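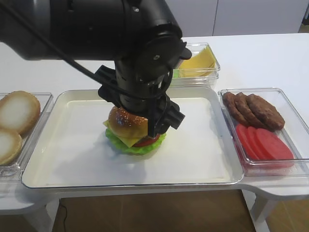 Burger factice monté sur le plateau central, bacs d'ingrédients autour.

Cahier d'atelier, octobre, reprise à 14 h

Objet : rangement et tri du jeu de dînette « burger », suite de la note de Nusrat Debnath.

Ordre d'empilage retenu, du bas vers le haut : laitue, tomate, fromage, pain supérieur. La variante avec steak reste à noter à part, les steaks sont dans le bac de droite avec les tomates. Laisser dépasser un coin de fromage ne gêne pas. La laitue est la pièce la plus large et sert de repère pour centrer le reste sur le plateau.

Répartition des bacs transparents :
Pains : bac de gauche, seuls.
Fromage : bac du fond, en pile.
Steaks et tomates : bac de droite, steaks à l'arrière, tomates à l'avant.

Sunita Doucet proposait de séparer steaks et tomates. Pas fait. Les deux rangées se distinguent bien par la couleur et un bac de plus prendrait la place du plateau de réserve.

Masse du jeu complet, bacs compris : 1 760 g sur la balance de Kermont. Sans les bacs, presque 1 000 g. Écart avec la fiche Siriwardena non expliqué, à repeser avec la tare remise à zéro.

Pains : les poser à plat, l'un à la suite de l'autre, face claire vers le haut.
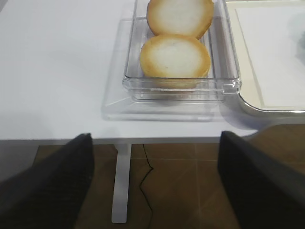
Un léger chevauchement au milieu du bac est toléré. Face claire visible, on repère tout de suite un pain retourné. La croûte n'a pas une largeur régulière sur tout le tour, donc ne pas s'en servir pour aligner les pièces. Prendre le bord extérieur.

Les bacs transparents marquent vite. Reflets pénibles sur la table blanche sous le plafonnier, surtout quand deux plastiques se superposent. Tharindu Dissanayake a demandé des bacs mats chez Skukgate, longueur 140 mm, pas de réponse.

Nettoyage : chiffon microfibre, eau tiède, pas d'alcool sur les tomates (essai de Dilani Munasinghe, le rouge dégorge).

À faire :
repeser le jeu ;
étiqueter les bacs sur le petit côté ;
relancer Skukgate ;
demander à Rafsan Kanagaratnam la clé de l'armoire Surnex, les pièces de rechange y sont toujours.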